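Refill or Repeat? A Study of Household Subscriptions in Otisholm
Student project report, Consumer and Home Studies

Why we chose this

When we started in January, all four of us had at least one subscription box arriving at home, and not one of us could say what it cost over a year. That seemed a good enough reason to look into it! We picked cleaning and laundry refills, as most households buy them anyway, and set out to compare having them delivered with buying them in the ordinary way from the shops in Otisholm.

What we did

We signed up to two services, Bilyk and Nokalura, and ran each of them for 14 weeks in our own homes. Alongside that we kept a shopping diary for the same goods bought at the Dradum market hall, where there is a refill counter at the back (lovely people, very patient with our funnels). We also put a short questionnaire through doors and online, and were delighted to get 391 replies, far more than our tutor had told us to hope for. 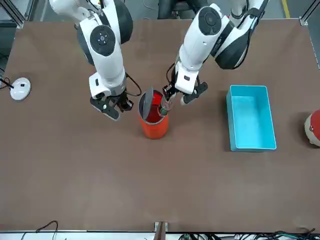

Figure 1. Two robot arms over an orange container.

What people told us

The questionnaire was the part we enjoyed most. Many people wrote long, friendly answers in the box at the end, and the same thing came up over and over - they liked the products well enough, but the parcels came too often. Cupboards filled up. Several people said they had meant to pause a delivery and then forgot until the next one was on the doorstep, and we must admit that two of us did exactly the same during the trial.

Bilyk lets you skip a delivery up to 3 days before it is sent, which we found a bit tight. Nokalura asks you to choose a gap between parcels at the start, and changing it later meant hunting through the account pages for a good while. On the other hand, the Nokalura washing powder was the favourite in three of our four homes, and one household has kept it on.

Costs

Prices were harder to compare than we expected, because the bottles are different sizes and the refill counter sells by weight. We worked everything out per wash or per litre in the end. The market hall was cheapest for washing-up liquid and floor cleaner, while the subscriptions came out better for dishwasher tablets, so long as you didn't let them pile up. Bus fares to Dradum were left out, and we would put them in another time.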